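Visit to the Tavine Fall Open House, November

Tavine opened its bean and grain warehouse to buyers and neighbors for the day, and four of us from the Flelport food co-op drove over. We left at 7 and were parked by 8:30. Admission was free, but you had to sign in at the side gate and wear a hairnet.

Receiving and storage

Genalyn Lumbao took our group of 29 through the receiving dock first. Beans come in one-ton totes and get sampled before anything is unloaded. She passed around a moisture meter and let people try it on black beans and lentils. The storage room behind the dock holds 400 totes when full. It was cooler than I expected and I should have kept my jacket on.

Gerardo Tan runs the cleaning line. We watched from a walkway while he explained the screens and the air table. It was loud, so he repeated most of it outside. Spills are swept up at every shift change and weighed, and the weight goes on the lot sheet. Dustpans and brushes are kept by area and don't travel between rooms.

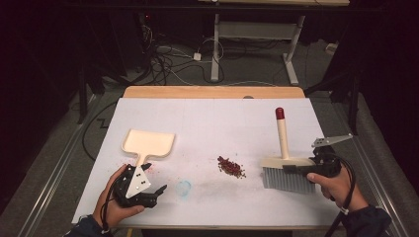 Lunch and prices

Lunch was bean soup and cornbread in the break room. Khurram Sial went over the winter price list for small accounts. The minimum order is now 30 bags, mixed varieties allowed. Delivery to Flelport is on Monday only. I asked about split pallets with the Huanca store and he said to call the office.

We left at 2. I have the price list if anyone wants a copy.

Flelport Food Co-op | Contact: Remedios Fajardo, front desk | Back to top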